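Home | Projects | Data | Members | Contact

August – posted by Effie Skinner

# Wirville Mug Set

Recordings from the Gadville student robotics club, made for our Rallow pick-and-place project. The set holds 1,073 episodes; 1,000 are for training and the rest are held back for testing. Each episode is one attempt at gripping a mug on a wooden table – failed attempts are kept and marked `fail` in `labels.csv`.

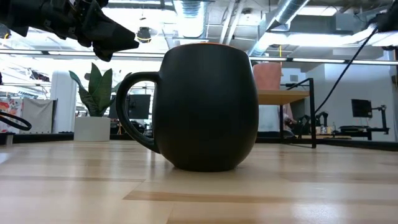
Can I train on the failed attempts as well?

They are in the training split by default, so leave them in or filter on the label column. Rodrigo Teixeira's baseline uses only the 626 episodes marked `clean`.

## Known problems

- Version 2 renamed the `grip` column to `grip_width`. Old loading scripts will break.
- Timestamps are in local time.
- Labels were done by hand by first-year members and checked once.

Please send corrections to Effie through the Innes workshop page – give the episode number.

Print this page | E-mail this page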